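# About Druvstead

Druvstead is a small cookery school on the edge of Zedwood, and we love what we do! We opened one January with a borrowed oven, a stack of chipped plates and 34 people signed up for a bread course we had planned for a dozen. We ran it three times over, and we've been teaching ever since.

Our classes are for people who want to cook good, plain food at home. You'll learn to make a proper stock, joint a chicken, rescue a split sauce and bake a loaf you'd be happy to give to a neighbour. Groups are small, everyone gets their hands messy, and we all sit down to eat together at the end - often for longer than the lesson itself.

Washing up is part of every course too (sorry!), and so is looking after your boards, racks and cloths at home.

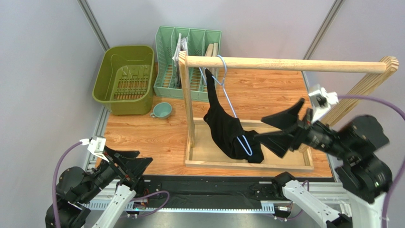
## What we teach

There are 74 classes on this year's list, from one-evening soups to the six-week Lindgren course, named after the lane we started in. Bread is still the one that fills up first. The pickling days come a close second, and we've just added a Saturday class for children aged eight and up.

## Where our food comes from

Most of our vegetables are grown at Demar, the market garden across the river, and we plan the menus around whatever turns up in the crates. In late summer that means a great many courgettes.

## Come and see us

The kitchen is a short walk from Zedwood station, and there's a ramp at the side door. If you're not sure which class would suit you, drop in for a cup of tea and have a look round - we're always glad of the company.

Page last updated 2022-07-27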